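About Murkstead House

Home
Our rooms
About us
Find us

Anneliese Albers and Roswitha Kettler opened Murkstead in a very wet July, with two guests, one working shower and a great deal of soup. We've grown a bit since then! There are nine rooms now, all upstairs, and a long kitchen table that seats 20 if everybody is friendly about their elbows.

Anneliese looks after bookings and breakfast (do tell her if you can't have eggs, she'll make you something much nicer than toast). Roswitha has the garden, the accounts and the final say on paint colours, and Bernd Ruppert comes in on Wednesday to mow, mend and drink our coffee.

We're a small place and we like it that way. You won't find a gym or a minibar, but there are 176 books on the landing, mostly mysteries, and you're welcome to take one home if you're stuck in the middle of it.
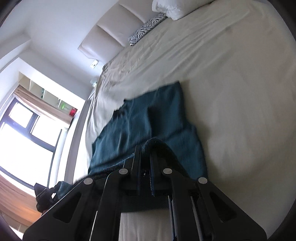
Breakfast starts at 7:30 and goes on until people stop eating. If you have an early train, let us know the night before and we'll leave a packed one in the fridge with your name on it. Dogs are welcome in the two rooms at the back, and so are their muddy owners.

Ring the bell by the side door when you get here, as the front one sticks.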